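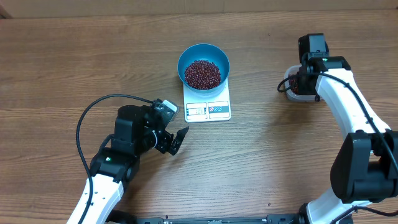
**Weighing dried beans when the bowl covers the display or overhangs the scale**

Category: Kitchen and Pantry / Weights and Measures
Asked by Morena Gentile, 1 August 2021

I am responsible for preparing the dry goods at the Hallum community kitchen. Dried red beans are weighed into portions before they are issued for soaking. We use a flat digital kitchen scale, rectangular in shape, with the display and buttons at the near end, and a round bowl.

The bowl is wider than the part of the scale on which it is meant to stand. If it is placed centrally it covers part of the display. If it is pushed back, the readout is clear but the bowl projects over the side. I should be grateful for advice on the following points.

1. Does a bowl that overhangs the scale give a false weight?
2. The same beans, weighed again after the bowl has been lifted and replaced, differ by up to 3 g. Is this acceptable for portions of 250 g?
3. Should the bowl be set to zero before each portion, or once at the beginning?

---

**Answer by Aldo Carbone** (marked as accepted)

An overhang does not in itself affect the reading. The scale registers whatever load it carries, provided that the bowl rests only on the weighing surface and touches neither the table, the wall nor any neighbouring container. A difficulty arises where the underside of the bowl also presses on the fixed casing around the display, as part of the weight is then borne by the casing and the figure shown will be too low. Moving the bowl to the far portion of the scale is therefore the correct practice, even if it looks untidy.

With regard to the second point, a difference of 3 g in 250 g is of no consequence for beans that are to be soaked and boiled. Should you wish to reduce it, the following is recommended:

- Place the scale on a firm, level table, clear of any cloth.
- Switch on and wait for the display to settle before placing the bowl.
- Put the bowl in the same position each time.
- Pour the beans slowly. Many household scales respond poorly to very small additions, and the last few beans may not register until the bowl is lifted and put back.

The bowl should be set to zero before each portion. Most scales switch themselves off after a short interval, and the stored zero is lost when they do. Please also check that the unit shown is grams. On several models the unit button sits directly beside the zero button and is easily pressed in error.

---

**Answer by Kalliopi Stan**

Use a smaller bowl.

*Comment from Morena Gentile:* The smaller bowls are reserved for allergen-free items and may not be used for this purpose.

---

**Answer by Milagros Maglaya**

I agree with the accepted answer but would add a note on checking the scale. An unopened packet is not a reliable test weight, as the wrapper adds to the total and the contents vary. A measured quantity of water is preferable: 500 ml of cold water should read very close to 500 g once the bowl has been set to zero.

Weak batteries are another frequent cause of drifting figures. In our own pantry we replace them every August, together with those in the timers.

If the portions are recorded for stock purposes, please state on the sheet whether the weight is dry or soaked. We once issued 15 portions against the wrong column and the order for the following month had to be amended.

*Comment from Dario Fabbri:* Are the beans to be sorted before or after weighing?

*Reply from Milagros Maglaya:* Before. Any stones and split beans should be removed first.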